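Home > Kitchen and table > Serving and laying up
Best way to lay a meal on a tray so it can be carried and eaten from?
Viewed 3309 times

Raghda Karaki
My dad is staying with us while his hip mends and he has his meals in the front room, on a tray, at a low table. I carry the tray through from the kitchen, down one step and round a corner. He then eats from the tray without taking anything off it.

I have been laying it the way I would lay the table, with the plate in the middle, fork on the left, knife or spoon on the right and the glass top right. It does not work very well. The cutlery has nowhere to go because the plate takes up most of the depth, so it ends up half under the rim of the plate and he has to fish it out. The glass is right on the corner and has gone over twice, once on the step and once when he reached across for his napkin.

The tray is a Trudar, rectangular, with a raised edge all the way round and no handles. The plate is an ordinary dinner plate, 23 cm across. He is right-handed. Most days it is something he can eat with a fork or a spoon, so a knife is not often needed.

What I would like to know:
Should the plate be in the middle or over to one side?
Does it matter if the fork and spoon are on the same side?
Is it better to carry the drink separately?
Would a non-slip mat help? I have seen the Jenitex ones but the big size would be too wide for the tray and I don't know if they can be cut.

I would rather not buy another tray if I can help it. There are already too many in this house.

3 answers

Pete Bollora
Get a bigger tray. I know you said you don't want one but a tray with a dinner plate on it needs room for the cutlery as well. Or a smaller plate. We use side plates for everything but Sunday dinner and have done for years.

Don't fill the glass up to the top.

wrensfield
I did trays in a small convalescent home for nine years, so this is just what we did there, and other places will have done it differently.

The plate does not go in the middle. If you put it in the middle of a tray you get two narrow gaps, one each side, and neither of them is much use. Push it over to one side until it is nearly touching the edge and you have a single wide gap on the other side. Fork and spoon both go in that, next to each other, with the handles towards the person. It looks wrong if you are used to laying a table but people stop noticing after the first meal.

Which side depends on the person. For someone right-handed we normally had the plate on the right, so that they were not reaching over the cutlery with every mouthful. They pick the fork up once and then it stays in the hand. A few people liked it the other way about and we wrote it on the card. Ask your dad which he prefers, or try each for a day and see which one he grumbles about.

Keep the fork and spoon straight up and down if you can and leave a little space between them. If they are touching, you pick up one and drag the other with it. It is worse for anybody with stiff fingers. Cutlery with thick handles is easier, and if the handles are different colours or different shades he can tell which is which without his glasses.

On the drink, I would carry it separately when there is a step. Put the tray down first, go back for the cup, and set it down behind the plate or above the cutlery, not in a corner. In the corner it gets caught by a sleeve. A tumbler with a fairly wide base is steadier than a stemmed glass or anything tall and thin. If you must carry it all together, fill it to half and top it up from a jug when you get there.

Yes to the mat, but a damp cloth or a folded piece of damp kitchen roll under the plate does the same job. I have cut the thin sort of non-slip matting with kitchen scissors with no trouble. I can't say about the Jenitex because I have not had one. Check the packet.

One other thing. Put the tray on the table where he is going to eat, and then lay it, and then sit down in the chair yourself. You will soon see what is too far away. We made all the new starters do it, and most of them moved the cup.

Comments on this answer

Pete Bollora
Fair enough about the plate being to one side. I still say smaller plate.

dot_okafor
I agree with wrensfield about the plate going over to one side. We changed to this in June for my aunt and it has been much easier. I would add a few small things from our own experience.

Colour made more difference than I expected. We had a white plate on a cream tray and she kept missing the edge and knocking her peas over the side. A bright plate on a dark tray is far easier to see, particularly in the evening with only the lamp on. The same goes for the cup – if it is close to the colour of the tray, stand it where there is something light or bright next to it, or swap it for another one.

Leave the napkin off the tray until last. If it is under the cutlery everything moves when it is pulled out. My aunt has hers on the arm of the chair.

If it is soup, ignore most of this. The bowl goes in the middle, close to the front, and nothing else goes on but the spoon. Bread on a separate plate to the side.

If the tray sits at the front of the table, bring it close enough to the edge that he is not leaning, but not so close that it sticks out over it. A tray with rounded corners is kinder if he is getting up and down past it with a stick.

A few to look at. The tray is dark and the plate is lime green in all of them. The fork and spoon are easiest to make out in the first and third, both to the left of the plate with the handles to the front, and there is a green tumbler in the last.
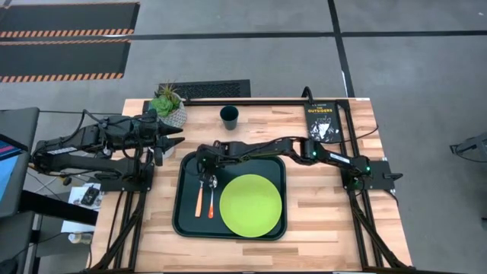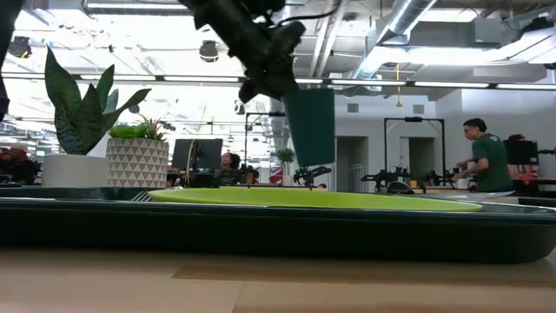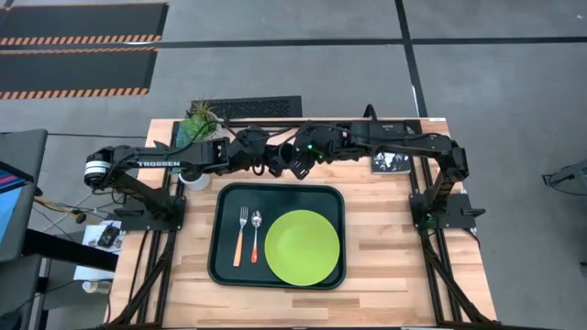
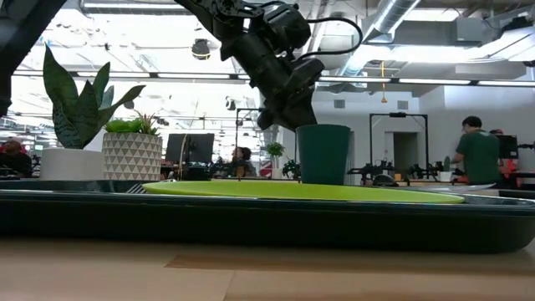 Raghda Karaki
Thank you all. I moved the plate over to the right at lunchtime on Wednesday and put the fork and spoon together on the left. He asked where his spoon was, found it, and said nothing else about it, so I will carry on like that. The drink now goes through separately. I sat in his chair as suggested and the napkin was well out of reach, so it is going on the chair arm too.

I cut up an old bit of drawer liner for under the plate instead of buying a mat. It holds well enough on the flat and I have not tried it on the step with anything runny yet. The one thing I am still not sure about is where to put a small dish of pudding when he wants it brought at the same time as his main. With the plate to one side it would have to go above the cutlery, and then there is no room for the cup. Does anybody bring the pudding later, or is there a way of fitting it in?

wrensfield
Bring it later. Take the plate away first and put the dish where the plate was. If he wants it all at once, stand the cup on the table beside the tray, on the side of whichever hand he drinks with.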